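Elogio de la almohadilla barata

Llevo dos inviernos oyendo la misma conversación en ferias, en cursos y en la cola del café: cuántos grados de libertad tiene tu mano, cuántos sensores por dedo, qué frecuencia alcanza el controlador. Son preguntas razonables y yo mismo las he hecho con el entusiasmo de un niño delante de un escaparate. Pero casi nunca oigo a alguien preguntar de qué está hecha la superficie que toca el objeto, y después de estos meses comparando pinzas en el taller de Sirville creo que por ahí tendríamos que haber empezado.

Me explico, con la paciencia que me vais a tener que prestar. En diciembre nos propusimos elegir una pinza para trabajar con ropa: doblar, separar capas, sujetar un dobladillo sin llevarse por delante todo lo que hay debajo. La Ferri llegó primero, con sus dedos lisos de aluminio y un manual precioso. Luego vino la Erklow, de 3 dedos, que se mueve como si tocara el piano – y que cuesta, dicho sea con cariño, lo que cuesta un coche de segunda mano bien cuidado. La última fue la Rinora, que es poca cosa: dos dedos, un mango para llevarla en la mano y unas almohadillas de recambio que se cambian con un destornillador corriente.

Yo quería que ganara la Erklow. Lo confieso porque me parece que en estas comparaciones siempre hay un favorito secreto y conviene ponerlo encima de la mesa antes que los datos. Hicimos 300 agarres con cada una, repartidos entre toallas, camisetas y vaqueros, y apuntamos solo si la prenda llegaba al otro lado sin soltarse y sin deshacer el pliegue. La Erklow brilló con las toallas, que son agradecidas, y falló 77 veces en el total, casi todas con tela gruesa. La Ferri resbalaba con una constancia admirable. Y la Rinora, con su goma estriada, se quedó por delante de las dos.

Podría objetarse que la llevábamos en la mano y que una mano humana corrige mucho sin que su dueño se entere. Es verdad, y es la objeción que más respeto. Leen Hattar la planteó el primer día y repetimos una parte de los agarres con los dedos de la Rinora montados en el brazo. Perdió algo de ventaja, no toda. Lo que yo saco de aquello es modesto: con tela vaquera importa más el dibujo de la almohadilla que el número de articulaciones que lleva detrás, y el ángulo con que uno se acerca al borde importa casi tanto como el dibujo.

Por eso defiendo que los presupuestos pequeños (y el nuestro lo es, vaya si lo es) se gasten primero en juegos de almohadillas, en telas distintas y en horas de prueba. El controlador nuevo puede esperar a la primavera. Una goma gastada, en cambio, estropea una semana entera de medidas, y lo hace tan poco a poco que uno acaba echando la culpa al programa. A mí me pasó, y tardé demasiados días en pasar el dedo por las estrías.

También defiendo que se pruebe con ropa de verdad, con sus costuras y sus dobladillos de varias capas. Los cuadrados de algodón planchado que usamos todos dan unas cifras muy bonitas, pero una costura doble cambia el grosor justo donde la pinza quiere cerrar.

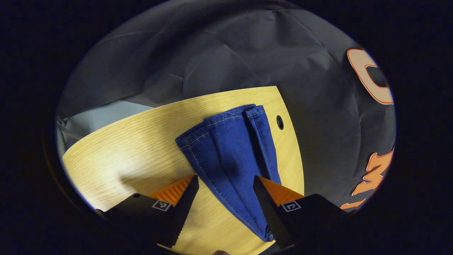
Ilaria Morelli leyó un borrador de estas páginas y me respondió que exagero: que la goma estriada agarra bien el vaquero y marca la seda, y que una comparación sin tejidos finos solo sirve a quien dobla pantalones. Añadió que la Erklow, con la fuerza bien ajustada, le había dado menos disgustos que cualquier pinza de dos dedos. Le doy la razón en lo de la seda, que no probamos. En lo otro seguimos discutiendo, y le he pedido prestados sus ajustes para repetir las pruebas de tela gruesa antes de devolver la pinza.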